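Speaker notes: Washing less, washing colder
Ieva Ramanauskas
Starnville Public Library, evening talk, 40 minutes with questions

Opening. Thank the library and Siham Sfeir for the invitation. Speak slowly. Ask who has washed something this week that was not dirty. Wait for the hands.

My grandmother in Priedītis washed once every two weeks and carried the water herself. She looked carefully at each shirt before she decided. I do not want to go back to this, but I would like to borrow her way of looking at a shirt.

First part, airing. Wool needs air much more than it needs water. Hang a sweater by an open window overnight. Jeans can wait also. A small stain can be cleaned with a damp cloth and a little soap. Show the gray sweater here and pass it around.

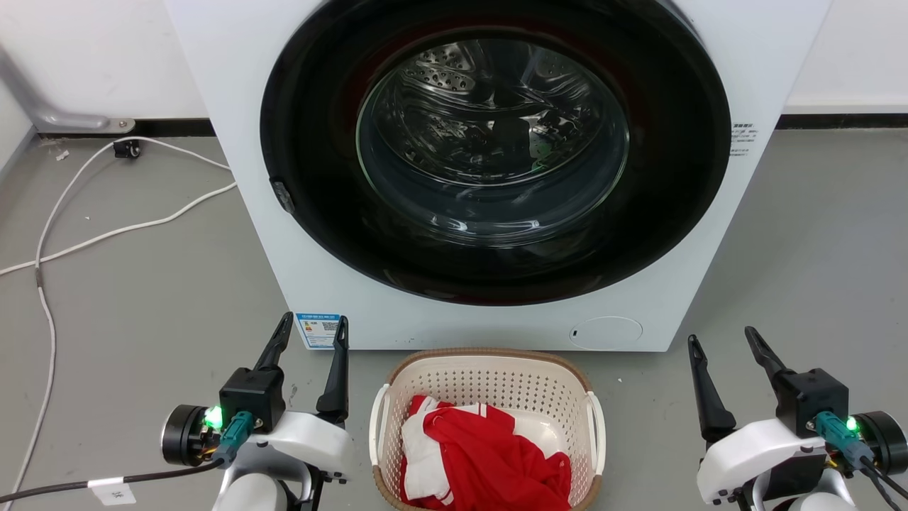 Reading time: 2 minutes

Second part, temperature. A large share of the energy in a warm wash goes to heating the water. For everyday clothes, a cold cycle is enough. Keep the hot one for bed sheets when somebody is sick, and for kitchen towels. Remind people that the energy label on a washer is useful when they compare models in the shop, but their habits at home matter too.

Third part, our street diary. In October, neighbors in Cledetby wrote down every load they washed. Together they made 150 loads. The next month they tried airing first, and made 122. Do not say that this is science. It is a diary, and people were kind enough to keep it.

If somebody asks about detergent: most of us use too much. Measure it with the cap, and use less if your water is soft. If somebody asks about dryers, say that this is a topic for the Skundulthorpe talk.

Last part. Ask each person to choose one piece of clothing and wear it one more time before washing. Give out the paper diaries, then take questions. The key to the room goes back to the front desk.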